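Practice Houses for Robots: How a Make-Believe House Helps a Real Machine
By Araceli Palacios

When I was nine I wanted a robot that would go get me a snack without my having to stand up. I'm a lot older now and I still want one! So when I got the chance to try out Cornton, a kit that teaches robots to do jobs around the house, I said yes before I'd even finished reading the message.

Cornton doesn't come with a robot. I know, I was a little let down too. What you get is a practice house, and the whole house lives inside a computer. It has walls and doors and cupboards, and a make-believe robot to go in it. The word for this is a simulation. If you've ever driven a car in a video game, you've used one already. The car isn't real, but when you turn too fast it still skids, and the game has to work out how far.

So why not let a real robot practice in a real house? Think about learning to ride a bike. You probably wobbled, and you probably fell off. Robots wobble too, only a robot arm can be heavy and it can cost more than a car. If it yanks a real door too hard, somebody has to fix the door and maybe the arm as well. In a simulation you press a button and everything goes back to how it was.

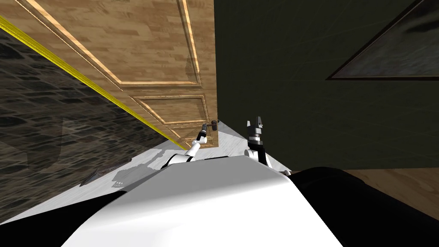

Doors are the first thing I wanted to try, since you can't get anybody a snack if you're stuck in the hallway. For you, opening one is easy. Your hand finds the handle without much help from your eyes, and your fingers tell you when you've got hold of it. A robot has to work all of that out with numbers. How high is the handle? Which way does it go? The white arm on the left has its fingers right up by the dark metal lever, and the other arm is just waiting with its gripper open in the air. A gripper is what a robot has for a hand, and these ones make do with very short fingers. Try opening a door at home with just your thumb and one finger and you'll get the idea.

I'll tell you a secret – my first tries were terrible. Cornton keeps score, and it took 289 goes before I got a door open in a way I was proud of. The kit's guidebook tells you to change only one thing at a time, like how fast the arm moves, and then try again. I didn't listen. I changed five things at once and then had no idea which one had helped. Please be smarter than me.

My friend Amra Kadrić used to teach fifth grade and she tried it too. She got her door on go number 300, so I won by a whisker (she says she was being careful). Then she asked a really good question. "Does the robot know it's a door?" No, it doesn't! It has shapes and distances to go on, and it has a goal. All the knowing about doors comes from people like you.
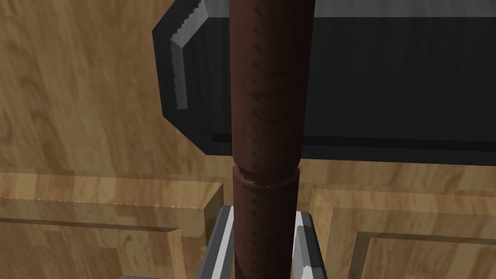 Holding things is the next big lesson, and I think it's harder than it sounds. Squeeze an egg too much and you have a mess. Squeeze it too little and you also have a mess, just lower down. A robot has to get its fingers in the right spot before it even thinks about squeezing. Look at the two light gray fingers, with one on each side of the reddish-brown pole, a little way under the collar where it gets wider. Being on both sides matters a lot. If you push a pencil from one side it rolls away, but if you pinch it from both sides it stays put. Go ahead and test that one right now, I'll wait.

There are things I didn't love. The starter house loads slowly on my old computer, and the guidebook uses the word "parameter" on page 2 and doesn't explain it. (A parameter is a number you're allowed to change, like the volume on a TV.) Younger kids will want a grown-up nearby for the setup. After that I think you could run most of it yourself, and you can make the robot try the same job over and over while you eat lunch.

One last thing to remember. A robot that does great in the practice house can still get mixed up in a real one. Real handles can be sticky and real rooms have socks on the floor. Engineers test again with a real machine, very slowly at first, with a big red stop button close by. My snack robot is going to take a while, but I've already picked the snack. It's pretzels.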